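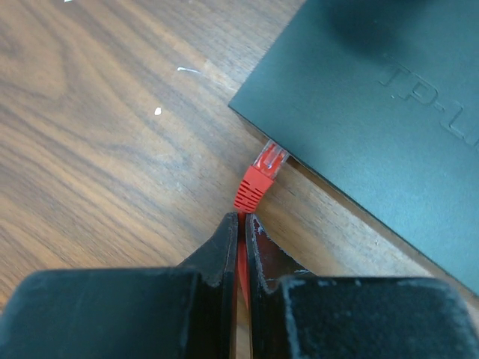
Trergate Bench Team mailing list

Re: arm on the cable bench

On the list earlier, someone from Modeck wrote:
> We're getting an arm for patching in September. Did yours cost anyone their job? And do people hate it?

Hi all,

No to the first, and a bit to the second! We had 2,209 leads to plug and check for the Boiko order, and before the arm that was two of us hunched over switches with sore thumbs. Now it does the plugging and I look after it, which mostly means setting out leads, watching the grip and stepping in when a plug goes in squint. My hands are much happier. My head is more tired, if I'm truthful, as I'm watching all day (and I do miss the nattering).
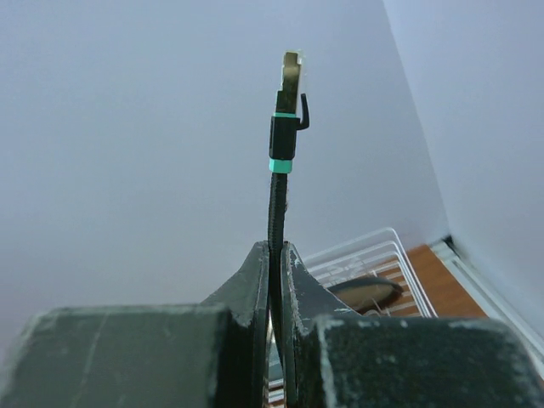

The other thing is pay. We're on the same grade as before, though the job has changed a lot, and Unum only gave us 90 minutes of training. Ask for more than that, and ask early! I'd also get it in writing who is allowed to stop the arm. Here it's anyone on the bench, no questions asked, and that settled people more than any of the talks did.

Happy to send you our fault sheet, it covers the first 1,000 leads. Does your lot rotate jobs at all? We're still arguing over that one.

Cheers,
one of the Trergate benchers

This site uses cookies to keep you signed in to the list archive. Accept | Manage settings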